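Home | News | Tastings | Members | Contact
Category: Drinks & Cellar Notes
Last updated: September

Why our cider stopped in the middle

Many members asked me in the summer why the Garcia batch was so late. I promised to write it in the newsletter, so I do it now, and I try to keep the chemistry short.

For those who joined us recently: every autumn our group presses apples from the old orchard at Cadthorpe and ferments the juice in the back of the shop on Plememitz Street. Last year we made 130 liters. We divided it in three parts, and each part received a different yeast. Two of them behaved well. The third one, which we call Garcia because this is the name of the man who gave us the barrel, stopped working when there was still a lot of sugar left. It did not smell bad, it was only sweet and flat, and for several weeks it did nothing.

A fermentation that stops too early is called a stuck fermentation. Yeast needs more than sugar to live. It also needs nitrogen, and apple juice has much less of it than grape juice, especially when the trees are old and get no fertilizer. Our trees are very old and they get nothing. In the first days the yeast multiplies quickly and uses the nitrogen which is there. After this the cells become tired, and if the room also gets cold, they sink to the bottom and rest.

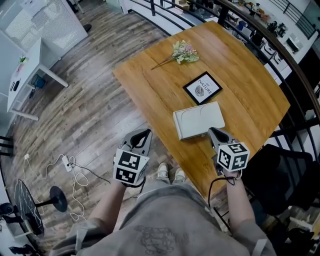
Dried flowers and the "NATURE" print on the table.

Our room did get cold. The heater in the back was off for 2 nights in November, and the Garcia barrel stands the closest to the door. I think that each problem alone would be small, but together they were enough. Gyu-bin Kwon, who keeps our notebook, found that the gravity reading was the same on three visits, and this was the moment when we understood it was stuck and not only slow.

What did we do? First, nothing, and I want to defend this. Some books tell you to add nutrient immediately. But if you add it late, when there is already alcohol in the liquid, the yeast takes it up badly, and what remains can feed other organisms that you do not want. So first we warmed the barrel slowly to 18 degrees Celsius and stirred the bottom with a long clean spoon. We waited one week. The reading moved a little and then stopped again.

The second attempt was a restart. You take a fresh, strong yeast and wake it up in warm water, then you give it a small amount of the stuck cider. When it foams well, you double the amount, and so on. The idea is that the new cells get used to the alcohol step by step. If you pour them directly in the barrel, most of them die from the shock. Gyu-bin did this in a glass jar on her kitchen counter, with feedings before work and again at ten in the evening — I am very grateful, and I believe her family is also glad that it is over.

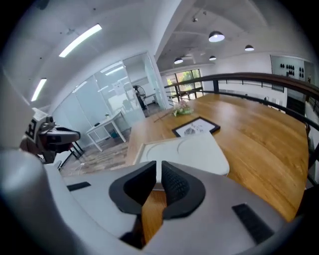
After the jar went into the barrel, the airlock was bubbling again the next morning. It took nearly two months more to become dry, and then we let it clear until the end of spring. The taste is a bit different from the other two parts. There is less fresh apple and more of something like bread crust, probably from the long time on the yeast. I like it more than I expected. A few people at the July tasting preferred the Zoltville part, which is sharper, and I understand them too.

For this season we change a few things. We will measure the nitrogen in the juice before we add any yeast; the test kit is already ordered and it is not expensive. If the number is low, we add a small dose of nutrient early, when one third of the sugar is gone, and not later. The barrel by the door moves to the inside wall. I would also like a second thermometer, so if you have one at home that you do not use, please bring it.

There are still bottles of Garcia in the shop for members. Please keep them cool and upright, and open them with some care, as a few have more gas than the others. The empty bottles are welcome back, rinsed and without the caps. Pressing starts again at Cadthorpe at the end of September, at nine in the morning, and you should bring gloves and boots, the grass there is always wet.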